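Notes on Shared Tables

Posted in January by the author of this blog
6 minute read
19 comments

It has been the practice of this blog to set down, at the start of each year, some observations on a matter of ordinary working life. Previous entries have dealt with door closers, notice boards and the proper storage of folding chairs. The present entry is concerned with tables, and in particular with the tables provided in rooms that are used by many different people in the course of a week.

The occasion for writing is a practical one. I was asked last autumn to advise on the furnishing of two upstairs rooms in Gastuvbridge, formerly the offices of an insurance agent and now let by the hour to classes, small firms and private individuals. The rooms came with a single boardroom table in dark veneer, which occupied most of the larger room and could not be taken down the stairs without removing the banister. It was agreed that the table should go. The banister has since been put back.

Readers who have hired a room of this kind will know how much depends upon the table. A hirer may forgive a cold radiator or a window that does not open. A table that rocks is remembered, and is mentioned to others. When I reviewed the comments book kept at the previous premises, which held 164 entries, the largest group of complaints concerned furniture, and of these the greater part were directed at tables being too large, too low or impossible to move without assistance.

On the question of size

The long table has its defenders. It seats a large party, it gives a meeting a certain dignity, and it is cheaper per seat than any other arrangement. It also assumes that the room will always be used for the same purpose. A class of four sits huddled at one end of it. A person working alone is left with a great expanse of surface and nowhere to put a second chair that does not feel like an interview.

The recommendation made for Gastuvbridge was that the rooms should be furnished with small square tables, each of which could be used alone or placed against its neighbours. The side length settled upon was 83 centimetres. A smaller top was tried and found to be too narrow for two people seated opposite one another with papers in front of them, whose knees met before their documents did. A larger one would not pass through the inner door while upright.

It should be recorded that square tables have one defect. When placed together they must be of exactly the same height, and a difference that cannot be noticed on a single table becomes a ridge under the hand when two are joined. Adjustable feet are therefore to be preferred, even at additional cost, and a spirit level should be kept in the room and not in a cupboard on another floor.

On the question of surface

The choice of surface occupied more time than any other matter. White tops were considered and set aside. They show every mark of ink, and under strong ceiling lights they are tiring to read from. Black tops show dust and crumbs. Glass was proposed by one party and the proposal was not pursued.

Light-coloured wood was chosen in the end. It is kind to the eye, it suits both daylight and artificial light, and small scratches tend to be lost in the grain. 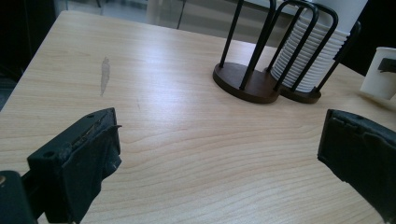 The finish is of equal importance. A high gloss reflects the lights above it and makes a printed page harder to read from certain seats. A fully matt oil is pleasant to touch but requires renewal, and in a hired room there is rarely an agreed person to renew it. A low sheen, wiped down with a damp cloth and then a dry one, appears to be the sensible middle course. Polishes sold in spray cans should be kept out of the building. They leave a film which attracts dirt, and sheets of paper slide on it.

I would add a word on coasters. It is common to provide them and common for them to disappear. The first set supplied at Gastuvbridge lasted from September until the clocks changed. The second set is cork, of no beauty whatever, and has remained complete.

On corners

A table corner is encountered at hip height by everyone who passes it. In a private dining room this is learned by the household and allowed for. In a shared room each hirer must learn it afresh, usually while carrying something. Rounded corners ought in my view to be a condition of purchase for any table intended for public use.

There is an objection, which was put to me with some force, that rounded corners leave a small gap where four tables meet. This is true. Pens fall through it. I have considered the matter and remain of the opinion that a lost pen is the lesser injury.
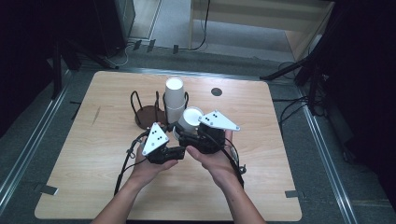 A square table in light wood, with rounded corners, on dark grey carpet.

On floors, and on what stands upon them

A table cannot be judged apart from the floor beneath it. On boards or tiles, the movement of furniture can be heard throughout the building, and at Gastuvbridge there is a dental practice on the ground floor whose patients deserve consideration. Carpet deadens the noise almost entirely. It also allows a table to settle, so that a slight unevenness of the legs is taken up by the pile.

Against this must be weighed the marks left by feet that have stood for months in one position. Tables should be moved by a hand's width at each thorough cleaning. Dark carpet has the advantage of concealing tea and the disadvantage of displaying every thread and scrap of paper, and on balance I consider the bargain a fair one. Carpet tiles are to be preferred to a fitted roll wherever the choice exists. A spoiled tile may be lifted and exchanged for one from beneath the bookcase.

Cables deserve separate mention. Sockets in older buildings are placed for the convenience of the electrician, and hirers bring more equipment each year than they did the year before. Where a lead must cross an open floor it should run beneath a proper cover. Boring a hole through the middle of each table top is sometimes suggested. I advise against it. The hole is never where the next person wants it, and it cannot be undone.

On sources of supply

Correspondents have asked where such tables are to be found. Those at Gastuvbridge were ordered from Drumetti, a small workshop which makes to measure and which took longer than promised but gave notice of the delay in good time. An earlier quotation had been obtained from Flandum, whose office range is sturdy and reasonably priced, though at the time it was offered only with square corners. I have no connection with either firm and have received nothing from them.

Second-hand tables should not be overlooked. The Moya furniture store, on the road out towards the bypass, receives stock from closing offices and will permit an intending buyer to sit at a table for as long as is wished. I would urge all buyers to do so. One should bring a chair of the kind that will be used, together with a notebook, and write a full page while leaning naturally on the forearms. Any weakness in the frame will declare itself before the page is finished.

On the conduct of hirers

It remains to say something of rules. The former premises displayed a notice of 19 instructions, several of them in capital letters, and the tables there were in the worst condition of any I have inspected. The present notice has 2: that tables be lifted and not dragged, and that they be left as found. Compliance with the first has been good. Compliance with the second has been uneven, there being some difference of opinion among the evening classes as to how the room was found.

A small plan showing the usual arrangement has accordingly been fixed to the inside of the door. It was drawn to scale by the present writer and has already been corrected once in pencil by an unknown hand, the position of the radiator having been shown on the wrong wall. The correction was justified and a fresh copy will be put up before the end of the month.

A future entry will deal with chairs, on which I have received a good deal of correspondence, most of it concerning castors.

Shared 83 times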